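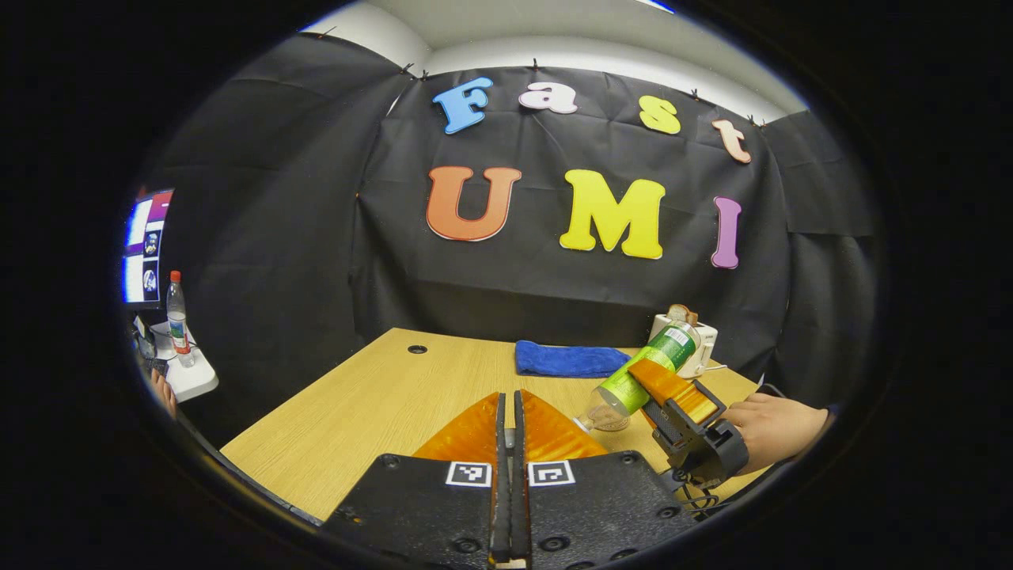
Small toaster at the back corner of the table, blue towel folded within reach.

Keeping a wood tabletop clean around the toaster

Crumbs and water do most of the damage to an oak table. A few habits take care of both.

Unplug the toaster and let it cool before you move it. Lift it straight up, wipe under the feet, and put it back dry. If yours has a crumb tray, empty it once a week.

Keep one folded towel on the table and use it only for the table. A towel that also dries hands stays damp, and a damp towel left overnight can leave a pale patch in the finish. Hang it up in the evening.

Drain plastic bottles in the sink before you set them down. Even an empty one can hold a spoonful in the neck – enough to leave a ring.

If there is a cable hole in the top, vacuum it with the narrow nozzle. Wiping pushes crumbs down into it.

Run the toaster cord toward the back or side, away from where people reach.

Oiled tops need a fresh coat every January or so. Mechthild Rainer wrote in to say she rubs hers with a 540 grit pad first, going with the grain. Test that under the edge before you try it on top. Lacquered tops need only a barely damp cloth and a dry one after it.

Updated April 27, 2024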